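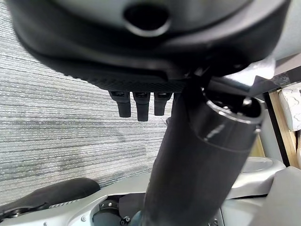
View from the wrist camera, looking past the dark housing and its row of three prongs to the carpet and the silver-white base.

Home robot back at work in Undcombe after hand service

A two-armed robot used for household handling trials in Undcombe went back to work in December after a service to its hands, wrists and wrist cameras. The work was done by Goltonden, the small firm that runs the machine, and took two technicians four days.

The robot had logged 2,140 hours since it was first set up. Goltonden's own maintenance sheet asks for a full hand service every 996 hours, so this was the second. The first was carried out at the firm's other site in Sakai, where the robot spent its early months before being shipped to England.

Barry Naylor, who led the work, said the right hand had begun to close a little late. It still picked things up, but the delay was showing in the logs and the thumb was taking more load than the fingers.

"You could leave it, and it would carry on for a good while," he said. "But then you're training around a fault, and when somebody does fix it you have to start again. So we stopped and did it."

The fault was traced to a tendon in the right thumb that had stretched. It was replaced, and the same tendon on the left hand was changed as well so that both sides would wear together. The old parts have been bagged and sent to Sakai, where Kenta Hayashi will measure them and compare them with the pair taken out at the first service.

Most of the time went on smaller jobs. Each wrist joint was opened, wiped out, greased and closed again. The screws were checked with a torque driver and marked with paint pen. A cable clip inside the left forearm had cracked and was swapped for a printed one, which Naylor said would do until the proper part came in.

The wrist cameras were taken off, cleaned and put back. After that they had to be calibrated afresh. A camera that sits even slightly to one side of where the software expects it will put the fingers in the wrong spot, and the error is worst close up, just as the hand is about to shut. Dariusz Nowakowski, who did the calibration, uses a printed board of squares held at a series of heights and angles. He ran the whole set twice for each wrist and kept the second result.

"The first one is never as good," he said. "Things settle. I get a cup of tea and do it again."

Once the cameras agreed with the arms, the robot was put through its usual handling tasks, starting with footwear. A slide slipper is a fair test for a repaired thumb. The strap is soft, the sole is heavy for its size, and if the grip is uneven the shoe turns in the hand. The slippers go on and off a rack with wood-grain shelves and black metal uprights, and the arm has to reach between the shelves without touching either one.

Nowakowski watched for two things: whether the fingers and thumb met the strap at the same moment, and whether the forearm stayed clear of the upright on the way in. On the first afternoon the arm brushed the rack several times. He found that the new wrist zero had been saved for the left arm only. With the right arm's value entered, the contact stopped.

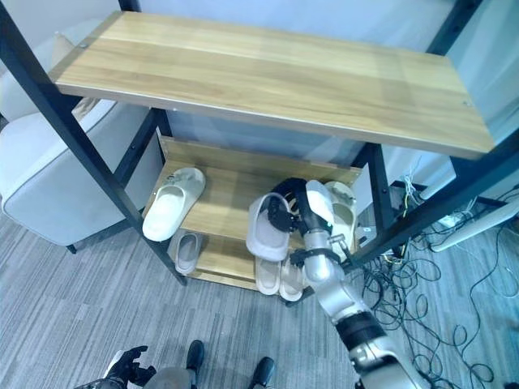
Bottles and grip force

The second group of tasks uses bottles and other upright containers. They are harder on the wrist than slippers, as the hand has to hold firmly enough to stop the object sliding but lightly enough to leave thin plastic undamaged.

Grip force is set per finger. Consuelo Sarmiento, who looks after the control software, lowered all the limits before the first run and brought them up in small steps. She said the fresh tendon pulled harder for the same command than the old one had, and the values saved before the service would have been too strong.

"The old numbers had crept up over the year without anyone meaning them to," she said. "Each time it slipped, somebody added a bit. It was time they were cleared out."

The new limits are lower on every finger of the right hand. On the left they are almost unchanged. Sarmiento has asked that any future change be written on the sheet by the charging point, with initials, as well as saved on the computer.

Over the four days the robot made 754 test grasps. The team counted a grasp as passed if the object was lifted, held for five seconds and put down where it was meant to go. Failures were sorted by cause. Most belonged to the first afternoon, before the wrist zero was put right, and the remainder were mainly objects pushed over on the approach.

That last sort is being looked at separately. When the hand is already close to a table, the object being carried can hide what lies on the surface from the wrist camera. The head camera can sometimes make up for it, but not when the forearm is in the way too. Sarmiento has added a short pause above the table, during which the arm moves a little to one side and looks again before going down. It makes each placement slower. She hopes to shorten the pause once there is more data to go on.

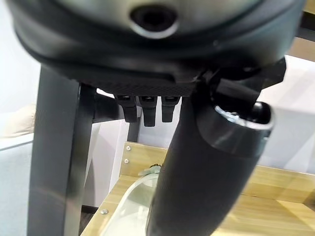 What happens next

The robot is now on a lighter checking routine. Each morning the hands are opened and closed ten times with nothing in them and the closing times are compared with the day before. The camera glass is wiped with a dry cloth. At the end of the day the wrists are felt by hand for heat, and the reading from the joint sensors is written down next to it.

Shota Nakajima, who wrote the routine in Sakai, has asked the Undcombe team to keep to it for a month before he decides whether the service interval should be shortened. He would like the thumb tendons to be checked at the halfway point in any case.

"It is a cheap part," he said by phone. "The expensive thing is four days of standing still."

Goltonden has ordered a spare set of tendons for Undcombe, along with the proper forearm clip. Naylor said the clip was due before the end of the month and could be fitted in under an hour, without taking the camera off again.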